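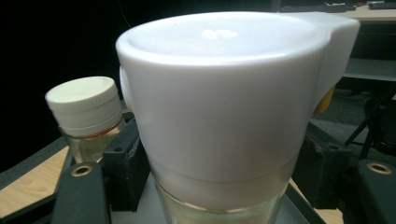 White plastic top with its handle, set on the glass, and a small jar with a screw-on cap.

How to make cold brew coffee at home without special equipment

I started to make cold brew two summers ago, when my kitchen was too hot for boiling water in the afternoon. The method is slow but it asks very little work from you.

What you need

Coffee beans, 46 grams
Cold water, half a liter
A glass container with a lid
A fine sieve and a paper filter

Grind the coffee

Set your grinder to coarse. The pieces should look like rough sea salt. If you buy the coffee already ground, ask the shop for the French press size. I use the Urnari beans from Verotell, a medium roast, but a darker one gives more chocolate taste and less fruit.

Mix and wait

Put the coffee in the container first and pour the water over it slowly. Stir with a long spoon until you see no dry spots. Close the lid and leave it in the refrigerator for 15 hours. I prepare mine at six in the evening, so it is ready at nine the next morning. My friend Emmett Haddad leaves his for a full day, and for me it becomes too bitter.

Strain it

Pour everything through the sieve, then one more time through the paper filter. Do not press the grounds with the spoon. The second filtering takes several minutes and you can do something else meanwhile.

Serve

The result is strong. Mix one part coffee with one part water or milk and add ice. For sweetness use syrup, as sugar does not dissolve well in a cold drink.

Keep it closed in the refrigerator and drink it in three or four days. The taste gets flat after this time. If yours comes out weak, grind a little finer next time before you add more coffee.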